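How to run a simulator table at a robotics open day

We've put a simulator table out at the Relwood open day three years running now, and each time somebody from a school or a makerspace asks me afterwards how it's done, so I've finally sat down and written it out. You'll need a laptop with a decent graphics card, a second screen turned to face the public, a game controller and a long extension lead. Allow yourself a good hour before the doors open, and a bit more if you're as slow with cables as I am!

Start with the screens. Put the big one at the back of the table and keep the laptop side-on, where you can reach it without leaning across anybody. Set the display to mirror, and turn off notifications (please do, I learnt this the hard way with a message from my dentist).

Next, load the scene and choose your view. Most simulators open on a wide shot of the whole room, and visitors love that for a minute or so, but the wrist view is where the good conversations happen. Switch to it from the camera menu and leave the fingers fully open to begin with.

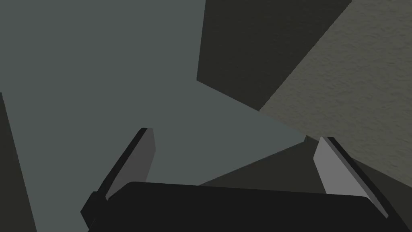 Wrist view in the simulator, fingers open and nothing held between them.

Give people a moment to work out what they're looking at. The view can be steeply tilted and the walls are just big plain shapes, so it's quite normal for a visitor to put their head on one side. I usually ask them which way they think is up – children tend to answer straight away, and their parents want to discuss it.

Now hand over the controller. Wagner Figueiredo, who looked after our Monday session, lets everyone open and close the fingers a few times before they touch the arm controls, and I've copied him ever since. Once they're happy with that, unlock the left stick and let them move slowly. Keep the speed slider at its lowest setting, whatever the teenagers tell you.

If the arm ends up somewhere silly, press reset and carry on. On our set-up it takes 13 seconds, long enough to say hello to whoever is next in the queue. Write down anything that crashes the program, with the time beside it. Zuleica Damasceno keeps our notebook and she does read it.

For the last half hour we close the queue and let the helpers have a go themselves. Save your scene file before you pack up, and label the extension lead, or it will go home with the Stover lot again.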